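**Moving a sourdough starter 80 miles – feed before or after?**

**marrowfat22**

Hello all, we're off to Skorton at the end of May and I can't bear to leave my starter behind (she's a greedy thing and I've had her since the children were small). Would you feed her before the drive or wait till we get there? I'm also wondering what to carry her in, as the last jar popped its lid on a warm day and I was finding dough in the seat belts for weeks!

**Yiran Kang**

Oh, do wait! A hungry starter is a quiet one. Feed it the evening before, let it rise and fall, then into the fridge overnight. I'd stand the jar in a small box with a tea towel packed round it, and leave the lid resting on top. 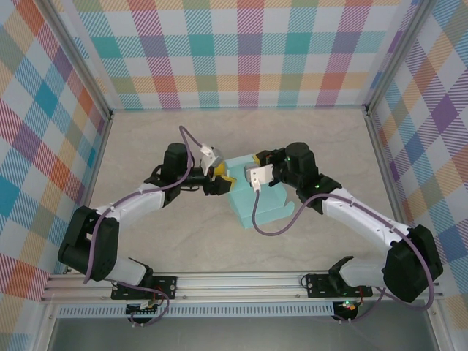 ### Replies, page 2

**pipkin_h**

I'm afraid I disagree with Yiran, though very fondly – I feed mine stiff, half the usual water, right before we set off. It's slow as anything and hasn't once climbed out, even on the long run to my sister's.

**Yiran Kang**

Stiff is fair enough, but then you've got to loosen it again at the other end, and in a holiday kitchen I can never find so much as a spoon.

**oldcrumb37**

Or dry a bit on baking paper and post it to yourself. I did that last year and it was bubbling again after 36 hours.

**marrowfat22**

Thank you, all of you! I'll go stiff, I think, and dry a little as well in case.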